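**Thread: tan towels — fold, roll, or give up?**
Laundry & Linens board

**greenfelt_gary** — May 18, 2020
Long-time folder, first-time complainer. I've got a stack of terry towels in a color the store called "wheat" and everyone else calls "dog." I want them to sit in a tidy rectangle. They want to sit in a heap. They're the Ultell ones, if that matters, and they've been through the wash more times than I've been through my tax returns.

One towel, same green surface, three looks:
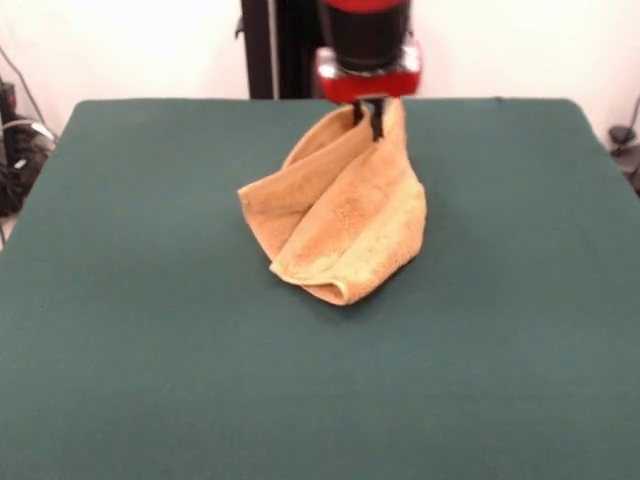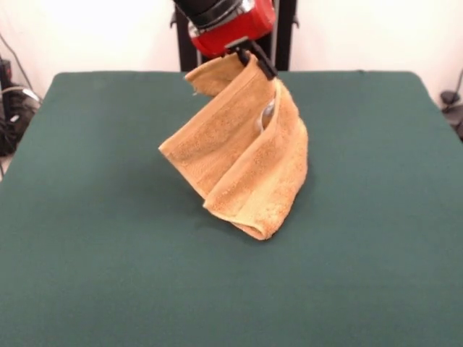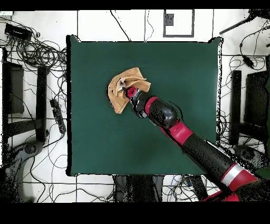 *Tan towel on green. Not a rectangle in any of them.*

I'm open to advice. I'm also open to sympathy.

**hallcloset30**
Stop starting from the middle. I see a lot of people pick a towel up wherever their hand lands, and then they've got a twist to deal with before they've folded a thing. Find a corner. Run your fingers along the edge to the next corner. Hold both, let it hang, give it one good snap. Then put it down.

It takes me four seconds a towel, and I'm slow.

**pascu_mills_fan**
The second one bothers me more than the first. There's a corner curling up on the left with a thread coming off the tip. Trim that before you fold anything. Don't pull it! I pulled one on a Pascu bath sheet in October and lost most of a hem.

**greenfelt_gary**
Scissors located. Thread noted. I had been calling it character.

**rollers_unite**
Nobody who owns a shelf should be folding. Lay it flat, fold it in half the long way, roll from the short end, stand it up. You fit more in, and you can pull one out without the whole stack coming with it.

**hallcloset30**
@rollers_unite you say this in every thread. Rolled towels look like a hotel gym. They also unroll the minute you pull the one next to them, and then you own a shelf full of scarves.

**rollers_unite**
Mine don't unroll.

**hallcloset30**
Yours are 30 years old and have the stiffness of a doormat. Of course they don't.

**rollers_unite**
They're seasoned.

**tessellate228**
Can we talk about the surface for a second? In the first picture it looks like felt or something close to it, and I've given up folding terry on anything like that. The loops grab. You smooth one side and the other side comes along for the ride. I moved to the bare kitchen table and my edges got straighter the same afternoon. If you have to keep the green, lift and lay the towel. Don't drag it.

**pascu_mills_fan**
Disagree. A bit of grab is good. On my bare table the bottom half slides off while I'm squaring up the top half. I use an old tablecloth and I'd fight for it.

**tessellate228**
Then you're folding too close to the edge of the table.

**pascu_mills_fan**
I have a small table — let me live.

**linenlurker**
De-lurking after 1183 days of reading about pillowcases. What's with the paler patch on the front in the first one? It looks kind of yellowish and worn. I get the same thing on mine and I've blamed the sun, the detergent and my brother-in-law, in that order.

**greenfelt_gary**
No idea. Could be face cream. We had a phase with a Zedaser cream that did things to the pillowcases too.

**hallcloset30**
If it's cream, you're not getting the color back. Fold with the faded side in. That's what the inside of a fold is for.

**tessellate228**
Shake it out before you fold, too. There's something small and silver in that deep fold in the second picture. I've put a bobby pin through the spin cycle that way and I don't recommend the noise.

**rollers_unite**
You'd have found it sooner if you were rolling.

**hallcloset30**
Or rolled it in and found it in October.

**greenfelt_gary**
OK, progress report. I did the corner thing. Found the first corner fine. The second corner turned out to be the first corner again, twice. On the third try I got an actual edge, snapped it, and knocked over a cup of pens. The towel is now in thirds, faded side in, and it's sitting on the shelf looking like it was raised by somebody.

The rest of the stack is still on the chair.

**linenlurker**
Thirds then half, or half then thirds?

**greenfelt_gary**
Thirds the long way, then in half, then in half again. Is there another way?

**pascu_mills_fan**
Half, half, thirds. The fold faces out and you don't see any hems. My Jemden hand towels only fit the basket that way.

**hallcloset30**
Thirds first. The hems end up inside either way if you tuck the last one. I'm not doing this again, there's a pinned thread.

**rollers_unite**
The pinned thread is wrong as well.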